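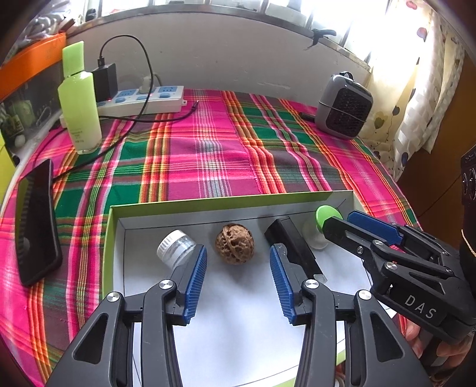 Soro, August 17, 2024

Small objects get lost on a patterned surface. The tablecloth I work on is a loud plaid with pink in it, and anything under 70 mm long disappears into the stripes as soon as I look away. The white inside of a box lid solves this for the price of a box I already had.

The lid is from a Trandex storage box, white inside with a light green wall. It measures 300 mm on the long side. The box itself cracked at a corner in April and went out with the recycling. I kept the lid, intending to put it under a plant pot, and it has been on the table ever since.

The procedure has settled down enough to write out.

Empty the drawer or the bag into the lid until the floor is mostly covered. Stop there. A second layer means digging, and digging sends things over the wall. Take out anything that is plainly rubbish. Line up what remains along the far side, with a gap between each thing and the next wide enough to get hold of it. The near half stays clear for working.

Round things go first. A walnut in its shell is a good test of whether a table is level. Mine is not, by a small amount, and the walnut used to travel until I folded a strip of card under one table leg. It has been in the drawer for at least two winters and has a row of its own in the inventory file, under "food, doubtful".

Containers with screw caps can lie on their sides. I used to stand them up, which looks tidier, but a narrow one goes over at the first knock and takes its neighbor with it. Lying down, the clear one with the white cap has nowhere further to fall. The piece with the bright green top can have the corner, where two walls hold it.

Long black things go on the diagonal. A thin object parallel to the wall is awkward to pick up, and at an angle both ends are free.

Clips are the category I have not solved. The pink and white one is a curved piece with a hook shape to it, and it will catch on thread, on cable and on other clips. I have tried keeping clips in a Kunden tin with a hinged top, and opening the tin meant lifting out the whole tangle. At present each one gets lifted into the lid last and taken out first.

On the file: it is a plain text list, one object per line, now at 3,803 lines. I started it after moving out of the apartment on Magalhães, when I unpacked a box and could not say where half of it had come from. Each line has a name, a drawer number and a date. I had expected to stop at 1,000. There is no search tool beyond the one in the text editor, and I have not needed a better one. Things that live on the table are not listed. That covers the phone, the tall green bottle, and the power strip with whatever charger is in it.
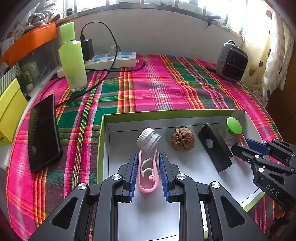 A reader of the April post objected that a lid is too shallow for this, and that a baking tray with a proper rim would hold more and slide less. She also asked why I do not simply put down a plain white cloth and skip the container altogether.

The tray I have tested. It holds more, but it is dark metal, and black plastic on dark metal is no easier to see than pink plastic on plaid. It is also noisy. The rim makes it harder to get at things lying close to the edge, and the edge is where I put everything. I agree about the sliding. A damp sheet of paper towel underneath fixes it for an hour or so, then dries out and has to be replaced. Rubber shelf liner would last longer and I have some, line 2-something in the file, drawer unknown.

The plain cloth has one fault, and it is that a cloth has no wall. It would also need washing.

Next is the drawer under the sink, which contains mostly lids for containers I no longer own. I will measure them before throwing any out.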